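About Wiveck

Wiveck is a small company that tries out robot arms, grippers, cameras and controllers so that the people who have to buy them don't have to guess. We are based on one long floor with gray flooring, too few chairs and a great many extension cords, and if you come to visit us you will very likely be handed a cup or a bowl before you are handed a business card.

We began with a disagreement. Bindu Kamath and Murali Joseph were working for the same packaging firm and had been asked to pick a gripper for a new line. Bindu liked one, Murali liked another, and the two brochures promised more or less the same thing in more or less the same words. So they borrowed both, clamped them to a bench and spent a weekend picking up everything in the office kitchen (including, Murali still likes to say, a very ripe banana). By Sunday night they had eleven pages of notes and had each changed their minds at least once. Quite a lot of what we do today is still that weekend, with better notes and a proper bench!

Our customers are mostly kitchens, canteens, small warehouses and a few university groups, and so we test with the sort of things they handle: bowls, cups, drink cans, serving trays. A bowl is a wonderful test, by the way. The rim is thin, the sides slope away, and a fingertip that does beautifully on a box can be quite hopeless on it.

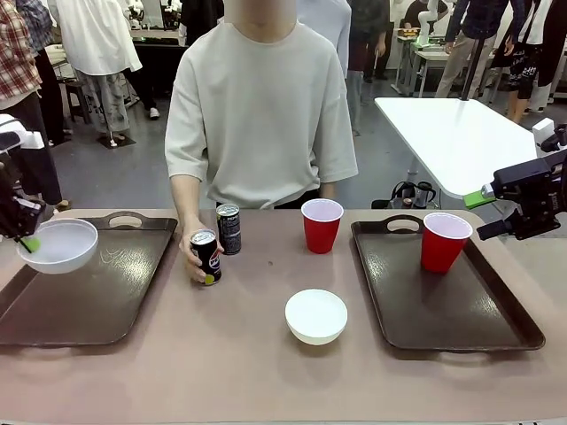

Usha Amin runs the gripper bench and has strong feelings about finger pads. She keeps a library of 38 sets in labeled drawers, soft ones and stiff ones and ribbed ones, and every pair of pads goes through the same 400 picks before she will say a word about it to a customer. Cameras and controllers belong to Shobha Shetty, who came to us from lighting design and cares a great deal about glare. Shiny trays are her favorite thing to put under a camera, and if a depth reading is going to wander, that is usually where she catches it wandering.

When a trial is over you get a report in plain language, the full table of results, and the video of every miss. We do like to include the misses. Sharada Chowdary writes the reports, and she will call you afterward to go through yours for as long as you care to stay on the phone. We have finished 527 trials so far, from half-day comparisons of two controllers up to a long one for Prakitz that lasted most of a winter.

We don't sell hardware and we don't take commission from anyone who does, so you can ask us for an opinion and get one.

Visitors are welcome on weekday afternoons. Ring the lower bell, as the upper one belongs to the dentist, and do bring along the object that is giving you trouble. We would love to try picking it up.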